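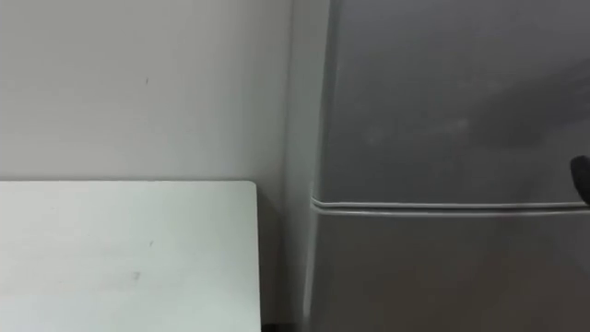 A white tabletop and the side of a grey fridge.

October 16, 2019

I've been going on about the Astden community fridge to anyone who'll stand still long enough, so you can imagine my face when the news came through on Monday's leaflet round – we're getting a second one! It opens next month in the old ticket office at Tavby station, and it'll be run along the same lines as the one we've got at the moment behind the library.

If you've not come across it, the idea is very simple. People and shops put food in, people take food out, and you don't have to fill in a form or explain yourself to anybody. I popped in last winter with half a tray of eggs I wasn't going to get through before going to my sister's, and came home with a celeriac. I'd never cooked a celeriac in my life. (Mash it with loads of butter, if you're wondering.)

The Tavby one has been on the cards since July, when the station building got its new roof and the rail people said the ticket office was going spare. Domingo Ocampo has been doing most of the running about, and I caught him on the platform with a tape measure between his teeth.

"We were turning good bread away in the summer," he told me. "The Astden fridge was full by lunchtime and then it was bare by teatime. It's in the wrong place for half the people who want it, and the bus out from Tavby isn't cheap if you've got kids with you."

He's right about the bus. I did it with my niece a few weeks back and winced at the fare.

The new fridge will be open 30 hours a week to begin with, mornings mostly, plus an evening session for people coming off the late trains. Shehu, the bakery on the corner by the crossing, has promised its unsold loaves at the end of each day, and the greengrocer's opposite is going to send over whatever's looking a bit tired but still fine to eat. I'm hoping for plums. There's also going to be a shelf for tins and packets, and a box for pet food, which I was pleased to see after the great cat biscuit shortage in Astden.

Now, the rules, and I did ask about these as I know they cause a bit of grumbling. You can bring fruit and veg, bread, sealed milk and cheese, and anything in a packet that's still in date. You can't bring raw meat or fish, or home-cooked leftovers, however good your lasagne is. Eggs are all right if they're in their box with the date on. Baby milk has to be unopened. Anything past its use-by date gets binned, but best-before is treated with a bit of common sense.

Money's the other thing. The group needed to find the cost of the wiring and the first year's electric, and they got most of it from a quiz night and a sponsored walk along the old canal to Flakton. I did the walk and had blisters for 5 days. Raffle tickets for the last bit are on sale at Shehu until the end of the month, and the top prize is a hamper, with a haircut for the runner-up.

What they're short of is people. Each session needs 2 helpers, one to check the dates and wipe the shelves down and the other to keep the door and say hello. Domingo has a list of 30 names, but a good few of those can only do evenings and it's the mornings that are looking thin. You don't need any experience and there's a short food safety talk first – I've sat through it, there are biscuits. Put your name down at the library desk or with the bakery, and say which mornings suit you.

The opening itself will be a low-key do with tea and soup from 10 in the morning, and everyone's welcome whether they're giving, taking or just being nosy. Bring a bag. The Astden fridge carries on with its usual hours, and the door code there hasn't changed.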